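Last updated: June

Filed under: Course handouts / Drawing for Beginners / Unit 2

Cups on a Table: Overlap and Size
Notes by Wilma Stevens, Atberg Evening Studio

Welcome back, everyone! I was so pleased with the single-cup drawings, wobbly rims and all, and I hope you've kept them, even the ones you grumbled about. In this unit we put several plain tumblers together and see what happens when one stands partly in front of another.

Before you draw anything, sit still for 5 minutes and look. Pick your chair height and stick with it, please – if you slouch halfway through, every rim on the table changes shape and you'll wonder what went wrong.

Start with the nearest cup, drawn whole and quite lightly. Then work back. I like to draw the hidden sides too, as if the cups were glass, and rub them out later (the Nijs erasers in the drawer are kinder to the paper than the pink ones). A farther cup will usually sit a little higher on your page and come out smaller, so measure it with your pencil at arm's length and try to believe the pencil.

Rims are ovals, with no pointed corners at the ends. Bases curve too, even when we can hardly see it. Leave the table line until the cups are placed, and let it stop wherever a cup gets in its way.
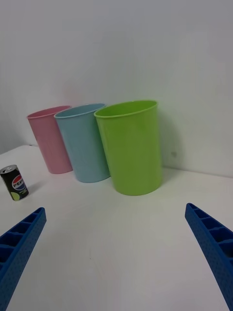
Should I draw the shadows before I add color?
Put them in first, very faintly, with the side of a soft pencil. You can deepen them once the color is down, and a pale cup will need much less than you expect.

For next time, make two drawings of the same three cups, one sitting and one standing. Spend about 50 minutes on the pair, and bring both, finished or not. Further reading is on page 183 of the Jareck course book, the part on tapered shapes.

Recent handouts
Unit 1: One Cup, Many Ovals
Choosing Paper at the Bamus Store
Soft Pencils and How to Sharpen Them
Unit 3: Bottles and Jars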